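Stunis group trains two-handed table tasks without a robot in the room

A research group at Stunis has reported that a robot arm pair can learn simple table work from recordings made entirely by people holding grippers in their hands. No robot is used while the recordings are made. The work was led by Darius Cârstea and was presented to the group's partners in March.

The method is a variation on an approach several labs now use. An operator stands at a table with a gripper in each hand and does a chore the normal way, picking things up and putting them down. Cameras on the grippers record what each hand sees, and a further camera records from the height of the operator's head. Printed marker cubes near the wrists let the software work out where the two hands are relative to each other at every moment.
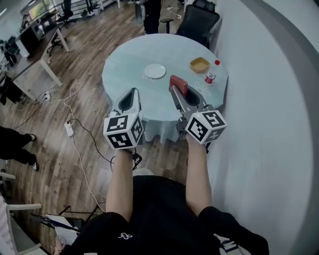
Cârstea's team wanted to know how much the head view adds. Earlier recordings by the same group used only the views from the grippers, and policies trained on them had trouble when both hands had to work on the same object. One arm would often close before the other had arrived.

For the new study the group collected demonstrations of 8 chores, all of them done on ordinary tables with ordinary items such as plates, bowls and bottles. They then trained two policies on the same recordings. One was given the gripper views alone, and the other was given the gripper views along with the head view. Both were run on the same pair of arms, with the same items, by staff who did not know which policy was loaded.

The policy with the head view finished 90 percent of its trials on the handover chores, in which an item passes from one hand to the other. The policy without it did clearly worse on those chores. On chores where each hand works alone, such as setting a small box on a plate, the group found no difference it was willing to report.

"If the two hands never meet, the gripper cameras are enough," Cârstea said. "When they do meet, each one mostly sees the other hand, and the object gets lost between them."

The recordings were made in an office with people at work, and the group left it that way on purpose. The gripper cameras have a wide view and pick up desks, ceiling lights and anyone standing nearby. Cârstea said that policies trained on recordings from a bare room tended to fail when the lighting or the furniture changed, and that the group stopped using its bare room last year. 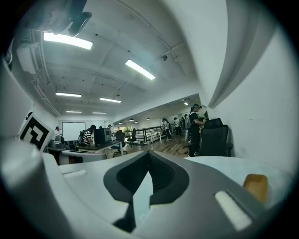 View from the camera on a hand-held gripper, with a marker board at left and the office behind it.

The position tracking remains the weak point. When an operator turns far enough that a marker cube leaves the head camera's view, the software has to guess from the gripper cameras alone, and longer gaps are thrown out. The team is testing a second set of markers placed in the room to shorten those gaps.

Operators also need practice. New ones tend to move faster than the arms can follow, and their first sessions are usually discarded. The group now has each new operator repeat one chore until the software accepts the speed, then moves them on to the others.

A longer write-up, with results listed by chore, is being prepared. The group plans to release the recordings along with it, after faces have been blurred. Ferkevum, which supplies the arms used in the trials, will run the same test at its own site in Sjöberg using a different table and a different set of items.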